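### Flattening a glued-up maple panel without a planer

**Drunditz**

I have a maple panel that is too wide for my planer and cupped by almost 2 mm across the width. It measures 905 by 835 mm. The plan is a router sled, but I can't decide which face goes down first, and I don't know how much to take per pass.

**Zandell**

Cup side down, so it sits on its two long edges. Shim under the middle until it stops flexing, then surface the top. Flip and repeat without shims. Keep passes under a millimeter with a wide bit.

Let it rest on edge for a few days before the final pass — maple moves after you open up a fresh face.

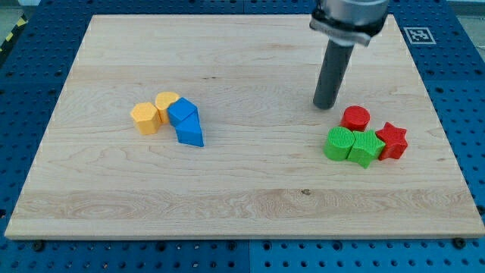
*Maple board lying flat on a perforated worktable.*

**Fanov**

Agree with the above, except for the resting time. I give it a week in the room where it will be used. Check both diagonals with a straightedge as well as the width, or you will miss twist. Sled rails need to be parallel to each other; whether they are level doesn't matter.

**Afolabi**

just take it to a cabinet shop with a wide belt sander. mine charged by the minute and it was cheap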